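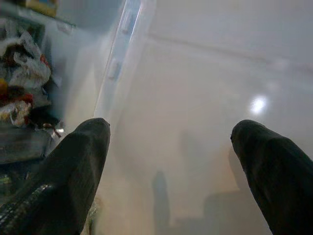
Blog > Bench notes > Grippers

I have had the Muvar fingers on the arm since February and the Dorkora ones for a little under two weeks, so this is not an even comparison. I'm writing it up anyway because Gerardo Sison asked me which set to order and my reply got too long for email.

Both are two-finger parallel sets with a wrist camera bracket. The Muvar fingers are flat, stiff and short. The Dorkora fingers are longer, taper toward the tip and flex a little under load. Mounting is the same four-bolt pattern on both, though the Dorkora bolts are 3 mm shorter and I stripped one by mixing them up. Label your bags.

Rated payload means very little for what I do, which is household objects at low speed. What I care about is how often a grasp holds from pick to place with no correction from me. I ran the same object set with each pair, same controller, same force limit. Muvar held 52 percent. Dorkora held 71 percent. Most of the difference came from soft packaging. A stiff flat finger pushes a plastic bag out of the way before it closes on it, and the tapered tip gets a fold between the pads more often. On boxes and jars I would call them equal.

The camera is where I changed my mind. With the Muvar fingers the bracket sits far enough forward that the tips leave the image once the gripper is fully open. I had been compensating by closing halfway before the approach, which costs time and knocks things over. With the Dorkora set both tips stay visible at full opening, and I can line up on the gap directly.

Glossy pale surfaces are still a problem for either set. A lamp reflection shows up as a small saturated disc with a halo, and auto exposure hunts whenever the disc moves. I locked exposure and gain and accepted darker fingers, as I don't need detail on them, only the outline. Nii Dankwa suggested a polarizing film over the lens. It cut the glare at some wrist angles and did nothing at others, so I took it off again.

Controller notes, for anyone on the same Braddale board: firmware defaults to position mode on power-up. Switch to force mode before homing or the Dorkora fingers will bow at the closed stop. I found two forum posts saying this is harmless. I replaced a pad after the third time.

The Dorkora set was $695 with pads. Spare pads ship separately and mine took nine days.

Gerardo, if you are mostly handling boxes, keep what you have. If it's bags, buy the long ones and order the spare pads in the same order. I still need to rerun the jar set with the wrist rolled 90 degrees, and the cable clip is in the way of that at the moment.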